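Packing bench

7 min read
217 shares · 7 comments

A packing bench is a table at which goods are gathered, checked, grouped and put into cartons by hand. It is found in warehouses, mail-order businesses, food distributors and small factories, usually between the storage racking and the dispatch area. It differs from an assembly bench in having few fixed tools, and from a plain table in its height, its surface and the storage arranged round it.

The term is used both for the table alone and for the whole station, including the shelves, crates, carton stock and bins within reach. In this article "bench" means the table and "station" means the table with its surroundings.

Dimensions

Benches are made in a few common lengths. A top 2000 mm long suits one packer working with cartons of moderate size. Shorter tops are used for letters and small parcels, and longer ones where two people share a run of goods. Depth is limited by the reach of the arm. Items placed beyond a comfortable reach tend to be left there, and a deep bench gathers stray stock along its far edge.

Height is set by the task. When the carton stands on the bench, the working height is the top of the carton, and the table is lowered to suit. When the carton stands on the floor or on a low shelf in front of the bench, the table may be higher. Adjustable legs are fitted where several shifts use the same station. The setting is often marked on the leg with paint or tape.

Work surface

The top is made of laminated board, steel sheet or solid timber, and is commonly covered with a mat. A mat protects the goods from scratches, stops smooth packs from sliding and deadens the sound of tools being put down. Green, grey and blue are the usual colours. A plain mid-tone makes small white items, labels and torn strips of tape easy to see, and glares less under overhead lamps than a white top does.

Mats may be fixed with double-sided tape, clamped under an edge strip, or simply laid on the bench. Loose mats are easier to wash and to turn, but they creep towards the packer during a shift and have to be pushed back.
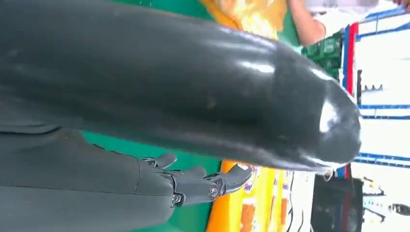

Green work surface with a slotted plastic crate.

Crates and containers

Loose goods are brought to the bench in crates, trays or bags. Plastic crates with slotted sides are light, can be hosed down, and show how full they are without being lifted. Closed-sided crates are kept for powders, small parts and anything that may leak. Most crates of either type stack when full. Those made to nest when empty take up less room on the return trip.

The position of the crate affects the pace of work more than its size. On the packer's strong side, level with the top, it allows each item to be moved across in one motion. A crate on the floor has to be bent to. Some stations have an angled shelf that tips the crate forward.

Clear containers are used for items that are picked by sight, such as caps, clips and sample sachets. They should not be overfilled, as the contents at the bottom are then never reached and may pass their date.

Handling of soft packs

Goods in film bags, including crisps, sweets, dried fruit and instant noodles, are awkward to pack. The bag has no fixed shape, its seal can be burst by pressure, and its slippery outer face lets a stack collapse. Bags are therefore usually heaped on the bench first and then taken one at a time.

Three ways of placing bags in a carton are in general use. In flat packing, the bags lie on their faces in layers. In upright packing they stand on their lower seals, like cards in a file. In alternate packing each bag is turned end for end against the one before, so that the thick lower part of one meets the thin upper part of the next. Alternate packing gives the best use of space but is slower, and the printed fronts do not all face the same way when the carton is opened.

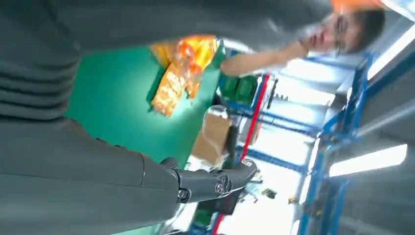

A carton of soft packs should be closed without force. If the flaps have to be pressed down, the contents are under load before the carton has been stacked, and the lowest layer of a pallet will suffer first. The usual test is to fold the flaps and release them. Flaps that rise by more than the thickness of a finger show that a bag must come out.

Handling of bottles

Bottles are packed upright wherever the carton allows it. Laying them down is acceptable on the bench, where it prevents them from being knocked over while the order is checked, but in transit it puts the weight of the liquid against the cap. Round bottles laid on a mat stay put if the surface has some grip; on bare steel they need a stop strip.

Before packing, the cap is tried by hand and the label is looked at for tears, bubbles and wrong alignment. Bottles of one kind are commonly set side by side with the caps pointing the same way. A missing cap then stands out, and the group can be compared with the order sheet at a glance. Dividers of card or moulded pulp are used for glass. Plastic bottles often travel without dividers if the carton is full.

Storage around the bench

Racking with uprights and cross-members of painted steel is the common form of storage next to a station. Fast-moving goods are kept between knee and shoulder height, with reserve stock above and heavy or bulky goods at floor level. Uprights and beams may be given contrasting colours so that the edge of an aisle is easy to judge.

Flat cartons are stored on edge, in order of size, either under the bench or in a rack at its end. Made-up cartons take far more space and are prepared only in small numbers. Tape, knives, labels and marker pens are best hung from the frame of the bench, clear of the surface.

Common faults

Disorder at a packing station is generally traced to one of a few causes. Two orders may be open on the bench at once. Returned goods may be put down among outgoing ones. Empty crates may be allowed to build up until they block the way to the racking. A further cause is the use of the bench as a shelf between shifts, which leaves the next packer to decide what belongs to an order and what does not.

The handbook by Diệp Hà, prepared for the distributor Jusico, divides the bench into an incoming side, a checking area and an outgoing side, with the checking area left clear at the end of each order. The same handbook advises against fixed lines painted on the mat, as cartons of different sizes call for a different division. Coloured sheets or strips of tape that can be lifted and moved are given as the alternative.

Example of use
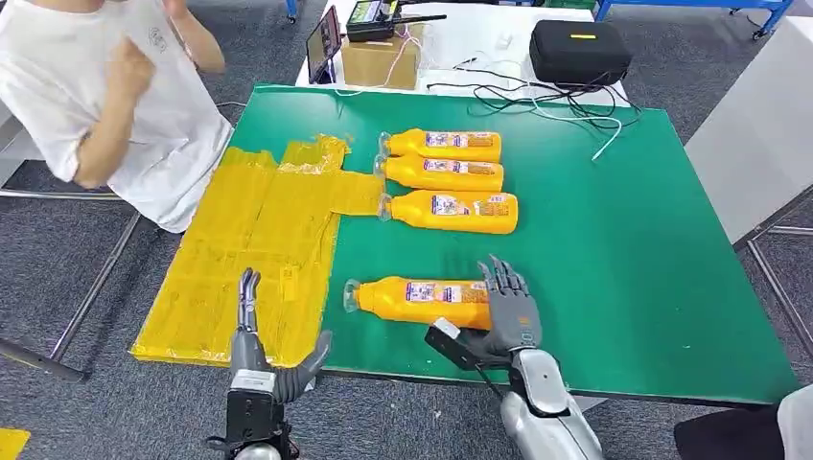 GIÁP, December

Mixed orders handled at the Giáp depot combine soft packs and bottles from a list of 217 product lines. Orange bottles with white-and-purple labels are among the goods laid out on the green mat, beside a sheet of yellow translucent plastic. The depot's working rule is that all bottles in an order are checked before any bag is opened out of its crate, and that the bottles go into the carton first.

The carton used for mixed orders is the Drulent double-wall type. Bottles stand along the two long sides and the bags fill the middle, with one layer of bags over the top. Where an order has bottles only on one side, the gap is filled with folded card. Paper fill is not used at Giáp for cartons that will stand overnight in the loading bay, where it takes up damp.

Benches at the depot were supplied by Clekell in the 2000 mm length, with a lower shelf for crates. The shelf was later moved forward on its brackets so that a crate could be drawn out with one hand. Mats are washed at the end of the late shift and laid back on the benches before 7 in the morning.

Related terms

Checking table: a bench used only for comparing goods with the order, without packing.

Kitting: the gathering of different items into one set before packing.

Void fill: paper, film or moulded material used to take up empty space in a carton.

Stop strip: a raised edge that keeps round goods from rolling off a bench.

Contact the editors · Copyright and reuse · Back to top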